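Paper cups and bench coverings: a materials buyer at Darkine on tabletop choices

Darkine's Arnstead workshop replaced its bench coverings in May. The buyer in charge of the order spoke to us about surfaces, and about the paper cup used to compare them. 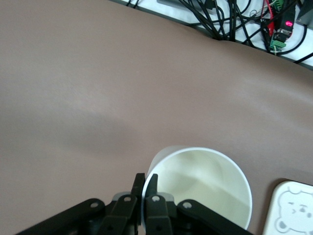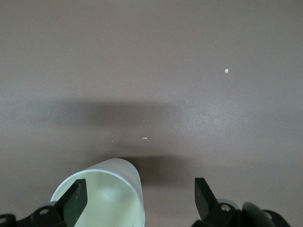
A white paper cup on the brown tabletop, upright in one picture and on its side in the other.

Why a paper cup

"It is light and it has a rolled lip," the buyer said. "A heavy mug hides a bad surface. A paper cup shows you a ripple right away." The workshop ordered 3000 cups from Someo and had used 1067 by the time we spoke.

Why matte

A glossy sample from Wyss was rejected after two weeks. "White on gloss is hard to look at under our lights. Matte still has a little sheen, and you still get shadows, but the rim stays easy to read."

Asked about cups that tip over, the buyer was brief. "We log them as upright or on the side. The log for the old covering has 372 on the side. I would not compare that with the new one until the runs are the same length."

The next order is for the benches along the back wall.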